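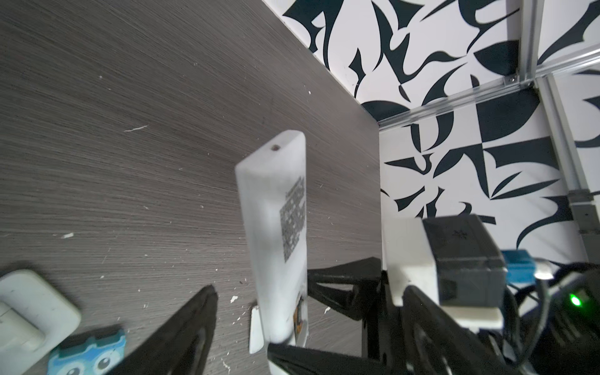 So the lease on the Trostine place is up and we are moving to Sundton. Decided it in January, in one evening, over soup. 55 boxes from the cheap place and I have already run out of tape. Went through the study first, thinking it would be easy, and it wasnt. You start with one drawer and then its midnight and you're reading old bus passes. Furniture is the real argument. I want to take as little as possible, Ruben wants to take everything, and the dark grey table is where we got stuck. It has white nicks and a scratch in the top and I said leave it. He said a chip is not a reason. Fine. Table stays on the list. The black and white wall with the big pointy leaf shapes obviously can't come, and I'll miss that more than the kitchen.

Other stuff, quickly, before the kettle goes.

Movers. Got a quote from Ogilvie, 400 for the van and two guys, stairs included. The other firm never called back. Booked it.

Books - 13 boxes so far and thats after giving two shelves to Zoia Stetsiuk next door, who took all the crime novels and then came back for the atlas. Heavy boxes must be small boxes. I know this. I did not do this. One of them went straight through the bottom on the landing.

The cat. Kisis has figured out something is up and sleeps in whichever box is open. Vet says keep her in one room for 4 days at the new place with her own blanket, unwashed. Will report back.

Adress changes: bank done, dentist done, library not done and I owe them a book which is now in one of the boxes. No idea which.

Still need to defrost the freezer, find the meter key, and tell my mother the new place has no bath. Not looking forward to that call. If anyone in Sundton knows a decent bakery that opens before seven, leave it in the comments pls.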